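Keeping cell 2 alive: speaker notes
Galtwood maintenance afternoon, 4 September 2018

Opening
Say hello. Wait for the people at the back to finish their biscuits. Mention that the title on the programme, "Advanced Gripper Stewardship", was not my idea. The talk covers cleaning pads, checking zero and writing things down.

What the cell does
One arm, a two-fingered gripper, a small camera at the wrist. It picks plastic caps from a tray and puts them in a Fluvham fixture. The Levonex controller will tell you it has 3058 fault codes. We have met four of them, one of them very often.

Pause for the person who wants to know which. It's the grip width one.

Pads
Skip the history of the foam we tried first. Go straight to the routine: every 2000 picks, look at both pads. We look through the wrist camera before anyone opens the guard, which saves a walk and a padlock.

Leave the next slide up for a bit. Fingers nearly closed, nothing between them, plain grey behind. What I want people looking at is the pale strip down the inner edge of each finger. Those edges are fuzzy and uneven, and a fuzzy edge is my cue to get the guard open and have a proper look with a torch. The camera is soft at this distance, so it gets a vote and no more.
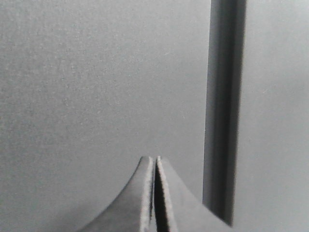

Changing them
Power off, lock on, key in your own pocket. Peel from the tip downwards. Scrape off the old glue with the plastic scraper. (Hold up the plastic scraper. Hold up what the metal one did to the old finger. Let them wince.)

Both pads, always. One new and one old gives you a cap that sits off centre and a morning spent blaming the fixture. Press for 35 seconds, by the clock. Everyone's own idea of 35 seconds is twelve.

Zero check
Close slowly on nothing and read the width. Write it in the book before you touch any settings. Then close on the test block and write that down as well. If the two disagree with the last entry, do it again before ringing Dela Peña, who will ask whether you did it again.

In April we skipped the book for a fortnight. Tell the fixture story if there's time, the short version.

Questions
Likely one: can the camera do the pad check by itself? Answer: we tried, it passed a pad that was hanging off. Next question, please.

Spare pads are in the blue tin. Ask for the scraper back.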